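Robot Learning from Demonstration
Handout 3: Gathering examples by hand
Updated November 6, 2020

Last time we looked at how a policy is fitted once the examples exist. Now for my favorite part of the course, which is going out and getting them! You'll work in pairs in the Lockwood lab first, then in a home or shop that has agreed to take part.

What counts as an example

One example is one complete try at one task, from hands at rest to hands at rest. A fumble in the middle is fine if you recover. Keep it and tag it "recovered" – those runs are often the most useful ones we have, and the March set had far too few of them.

Each pair owes 200 examples by the end of the unit: 100 in the lab and 100 on site. Log them in Favow the same day.

Why we leave the lab

The lab table is tidy and the light never changes. Real rooms are wonderful by comparison. Look at how much a single view from the hand-held gripper takes in: a bed with a cartoon astronaut sheet, a kitchen counter just behind it, a noodle machine on a stool, a basin on the floor by the right jaw. A policy trained only on our gray blocks has never met a patterned sheet, and the blue finger pads have to stand out against all of it. 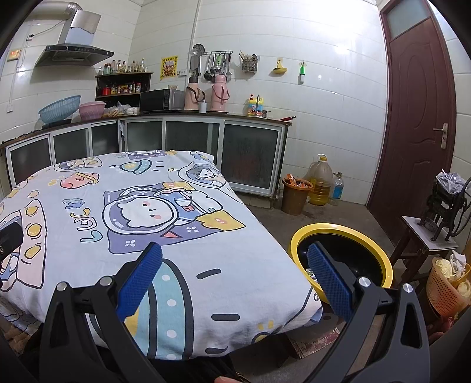
Before you record

1. Wipe the pads and check the screws on both jaws.
2. Open and close the gripper fully, 3 times, so the width reading can be zeroed.
3. Agree on the task out loud, in one short sentence. "Put the cup in the basin" is good. "Clean up" is too wide.
4. Ask the household what should stay off camera, and move it or pick another corner.

While you record

Move at the speed you'd use if you were carrying soup. Keep your free hand out of the way, and let the jaws do all the touching. Change the starting spot between tries, and change it a lot – a shift of an inch teaches very little.

Reading for next time

Lestton field notes, up to page 46. Come with one task you'd love to try on site and a guess at where it will go wrong.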